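Okay, I've been promising a few of you my thoughts on moving back to my hometown after all these years away, so settle in. This will run to a few posts and I apologize to anybody on a slow phone.

First thing. The town got smaller and the trees got bigger. I grew up on a street where you could see clear down to the creek from our porch, and now it's all maples. I stood there the first evening feeling like somebody had hung curtains while I was out.

The hardware store is still a hardware store but it's called Demchenko now, and they've got a whole aisle of birdseed where the paint used to be. I went in for picture hooks and came out with a suet cage, a rake and a long story about the flood (I was in eighth grade for that flood, I remember the canoe on Main Street, but I let the man tell it because he was enjoying himself so much).

Moving itself I can't recommend. I packed 6 boxes marked KITCHEN and not one of them had the can opener in it. We ate crackers and peaches the first night, the fresh kind, thank goodness.

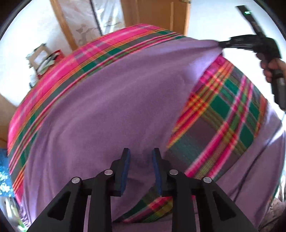

Purple and plaid, my two favorites. Bedroom is coming along!

Now, neighbors. I'd forgotten what it's like to have them know you. Back in the city I lived three floors up for years and knew the folks across the hall by their umbrella. Within an hour of the truck pulling in I had a loaf of zucchini bread and a full report on whose dog is whose.

And then Horacio Orellana came up the walk! Some of you from school will remember him, he played the tuba and sat behind me in geometry. He lives three houses down and he still has the same laugh. We stood in the driveway talking until the streetlights came on, and my feet were killing me, and I didn't want to go in.

He tells me the old movie theater is a church now, and the church is a dance studio, and the dance studio burned down but everyone got out fine. I had to ask him to go through it again slower.

A few of you asked if it makes me sad. Some, yes. I drove past my grandmother's place and they've painted it gray and taken out the lilacs. I pulled over for a minute. She used to cut those lilacs by the armful and leave them in a bucket at the end of the drive for whoever wanted some.

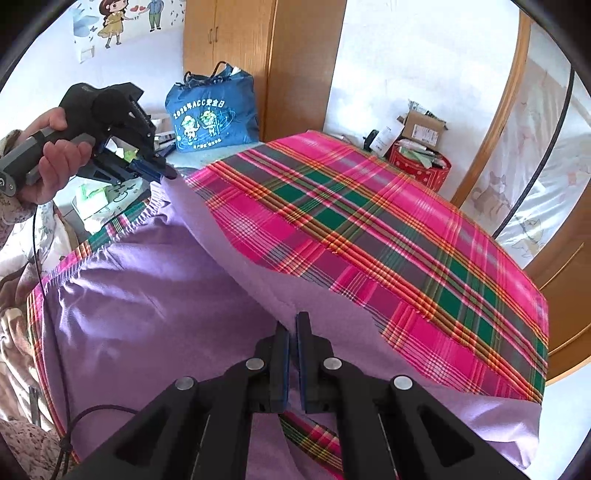 So I've decided I'm putting in a lilac of my own, on the side by the driveway where it gets the morning sun. Horacio's wife says she can root me a cutting from hers, and hers came from a cutting off of Grandma's, years back. I had to go find a tissue when she told me that.

It'll take a few years to bloom and that's all right with me, I'm not going anywhere. If any of you have luck with lilacs in heavy clay, please write and tell me what you did. I've read that you should dig in compost and I've read that you should leave the soil alone, and both people sounded very sure.

More when I find the can opener. Love to all of you, and call your cousins.

Back to top | Contact | Terms | Copyright Ollix, all rights reserved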